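Kunent Trend Watch by Grukik

Social media monitoring tool. Listing updated 2025-03-27

Kunent Trend Watch sends you an alert when a topic starts climbing on the big social networks, and flags the ones that look as if somebody has paid for the climb. Grukik, the firm behind it, says it will let your brand "join the conversation while it still matters". We have our doubts about how many conversations a maker of garden hoses needs to join, but plenty of marketing departments want this sort of thing, so we stock it.

What you get

A web dashboard with a list of rising topics for the countries you pick. Email alerts, or alerts to your phone if you install the app. A weekly report in PDF, which most people will stop opening by the second month. Up to 30 tracked keywords on the basic plan. Logins for 2 people; further logins cost extra, and the price list is only shown once you have an account, a habit we wish software firms would drop.

The paid-or-not label

Every topic carries one of 3 labels: Paid, Unpaid or Unclear. Paid is reliable enough, as it leans on the networks' own ad markings. Unpaid is a guess. If a sponsor hands money to a handful of well-followed accounts and they forget to say so, the tool has no way of knowing. In our own trial in January a good share of the topics we cared about came back as Unclear, and Grukik's help pages have little to say about what you should do with those.

The "Momentum Score"

A number next to each topic, with an arrow. Grukik doesn't publish how it is worked out. A topic can have a high score with hardly any posts behind it, or a low one while everyone in your office is already talking about it. Sort by post volume instead. The setting is under View, then Columns, and you will have to change it again after each update.

Does a big event help?

The sales pages make much of cup finals and award nights. Those are the evenings when every other advertiser is trying the same trick and your clever post will sink within minutes. We found the tool more useful in quiet weeks, for spotting complaints about a product before they spread. That use gets a single paragraph in the manual.

Works with

Millet (scheduling) and Cumance (customer enquiries). The Millet link passes a topic straight into a draft post. The Cumance link only goes one way: you can send a mention to your enquiries queue, but closing the enquiry doesn't clear the alert. There is no link for spreadsheets beyond a plain CSV download.

Before you buy

The contract runs for a year and renews by itself unless you cancel in writing. The free trial gives you the full dashboard but holds back the keyword history, so you can't check the tool's past calls against what happened. Ask for a sample of the history first. If the seller won't give you one, draw your own conclusions.

Order code: 1461
Delivery: by email, licence key and set-up guide
Returns: not accepted once the key has been used 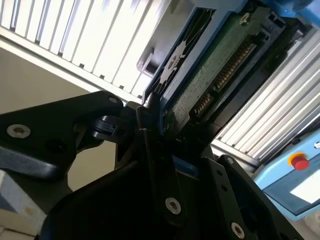
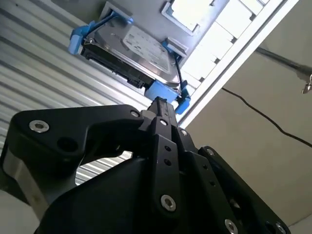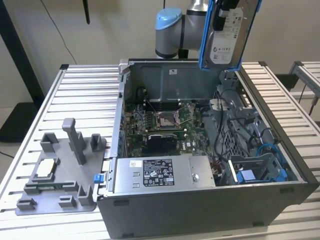
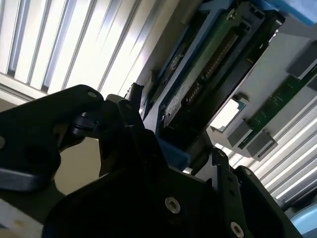 First, second and third pictures: hard drive in a blue caddy, with black gripper.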